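A Thursday at the Kerorcombe pumping station open day

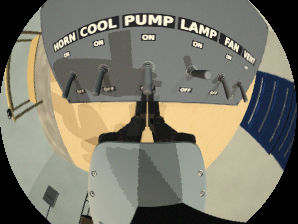

Panel with switches for horn, cool, pump, lamp, fan and vent, computer image.

I live in Kerorcombe for two years now and I had never been inside the old pumping station. I only knew the brick chimney, which you see from the train. In August they open the building to visitors, so I took the afternoon free and went by bus number 6. The stop is at the bottom of the hill and the walk up is steeper than the leaflet promises.

The entrance was free, but you must write your name in a book at the door. We were a group of maybe twenty people, many of them with children. The tour started at half past two in the boiler house. The boilers were taken out long ago and the hall is now very quiet and cool. Our guide explained that the water came from the Mondari spring, on the other side of the valley, and was lifted 136 feet up to the reservoir. Before that, the families in the upper streets had to carry it home in buckets.

After the boiler house we went down to the well. There are 152 steps and the handrail is cold and a little rusty, so bring gloves if your hands are sensitive. At the bottom you can hear the water but you hardly see it. A small boy in front of me asked if there are fish. There are no fish.

The part I liked most was the workshop. The old tools hang on the wall, each on its own nail, with the outline painted behind. I also learned that the company Bristix made the iron columns in the main hall, and that the leaves on top of them were painted green and gold at first. Today they are only gray, but one column is being cleaned and you can compare.

Tea and cake were sold in the yard, from the Hyun bakery in the market street. The plum cake was finished when I came, so I had the lemon one, which was a bit dry. The tea was very good.

Some practical points. The toilets are outside, behind the coal store. Strollers cannot go down to the well. The last tour leaves at four, and the bus back goes only once in an hour. I missed it and walked home along the canal.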